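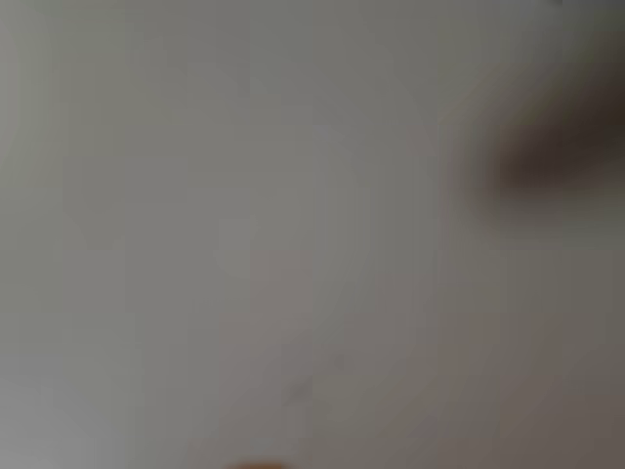 放課後のロボット部に通いはじめて、もう2か月。わたし、完全に文系の人間なんですけど、これがもう楽しくて楽しくて！

部の名前は「タリガン」。顧問の島田武先生に由来を聞いたら「先代の部長がつけたから知らない」だそうです(いいのか、それで)。いま追いこみ中なのが、3月の校内大会「アブネス杯」。アームで積み木をつまんで、決められた場所まで運ぶ競技で、持ち時間は10分です。

プログラム担当は留学生のララサティ・パサリブさん。この人、とにかく粘るんですよ。関節の角度をほんのちょっと変えては動かし、首をかしげて、また変える。ノートをのぞかせてもらったら、試した設定に47番まで番号がふってありました。字がまたきれいで！
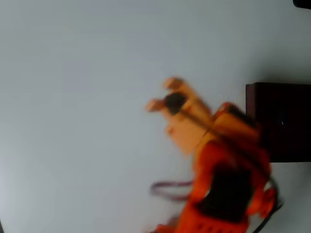 で、わたしも操作させてもらったんです。画面で見ていると簡単そうなのに、いざやると指先の向きがまるで合わない。右に寄せたつもりが行きすぎて、あわてて戻して、また行きすぎて……。となりで1年生が「力、抜いてください」って。操縦に力はいらないはずなのに、肩がガチガチでした。

ララサティさんいわく、つかむより離すほうがずっと難しいんだそうです。指を開くのが早いと積み木が転がるし、遅いと引きずってしまう。次の練習ではそこだけを30回やるというので、わたしもまたお邪魔する約束をしてきました。差し入れは肉まん希望、とのことです。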